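Teaching the arm, one run at a time

Got Yevhen Hladun on the phone for forty minutes between two other calls, so this is quick. He runs data collection at Stado, the small shop that records assembly runs for people training robot policies. He had a run going while we talked. You could hear him stop mid-sentence to type.

First question, the obvious one. How many examples do you need?

"Everybody asks that," he said. "I don't know. It depends on what you're asking the arm to do and how different you let the starts be." The current job, for a customer called Vanilico, has 246 good runs in it. He threw out 124 more. I said that sounded like a lot of waste.

"It's not waste. Well, some of it is. Some of it was me being tired." The rejects go in their own folder, tagged with a reason. Bumped the wall. Operator paused too long. Camera clock drifted. That last one cost them most of a week in March and he's still sore about it.

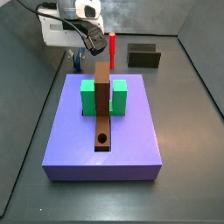 Pauses are what he worries over most. When a person drives the arm by hand controller, they stop to think, and the model learns the stopping. "It'll just sit there over the part. Very polite robot." So Stado operators plan the whole move before they touch anything, and if they freeze up, the run is cut. Where the eye has to go matters too. With a layout like the purple base, where the tall brown bar stands up between the green prongs and covers the foot of the red peg behind it, the fixed view alone can't tell you everything, and Hladun wants the operators working from the same views the model will get. No leaning over to peek. He used to allow it. "Then you're teaching it to know things it can't see. Dumb. We did that for 187 runs on an older job."

What happend to those?

"Price bought us lunch and we started over." Price being the customer, he added, they were nice about it.

On shuffling the starting positions he has firm opinions. Move things between every run. Small moves mostly, big ones now and then. People get lazy and put the part back in the same spot, the hand just goes there. He has a printed list of 16 starting layouts taped beside the keyboard and the operator works down it, then goes again from the bottom up. Not random enough for some of his customers. He shrugged that off, or it sounded like a shrug.

Does he record mistakes on purpose? Yes. This took up a good part of the call. A clean run only shows the arm being right, so the first time it drifts a little it has no idea how to get back. His people will start a run from a bad spot, off to one side or tilted, and record the fix. Only the fix, not the getting there. "If you leave the error in, it learns the error. Trim it."

Wrist view gets checked first, every run, before anyone looks at the room camera. Blur, glare, something blocking the part. Takes him seconds. He says close views are where the last bit of the move lives, and when a trained policy fails it's nearly always in the last bit.

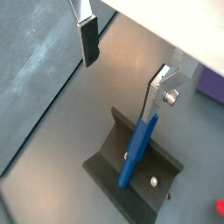 Idrisa Mwakalinga, who read a draft of this, thinks Hladun is too hard on pauses. A short stop before contact is fine, in Mwakalinga's view, and cutting every one of them leaves you with an arm that rushes in. Better to label the stops and let whoever trains the model decide.

I put that to Hladun by email. Reply came back fast. "Fair. But label them how? Who's going to sit and do that?" Then a second mail a minute later saying they might try it on the next Verkis set, since that one is small anyway.

A few leftovers from my notes. One operator per session, no swapping halfway, becuase styles differ and he wants to know whose is whose. Breaks every hour. Gripper speed stays the same across a whole job. Lights too, unless the customer asks for changes, then they get changed on a schedule and written down.

And does he ever watch the finished thing run? Sometimes the customer sends a clip. He likes it when he can tell which operator it learned from. "There's a little hook one of us does at the end, coming in from the side. I saw the robot do it. I sent it to everybody."

He had to go after that, the run had finished and he wanted to reset before lunch.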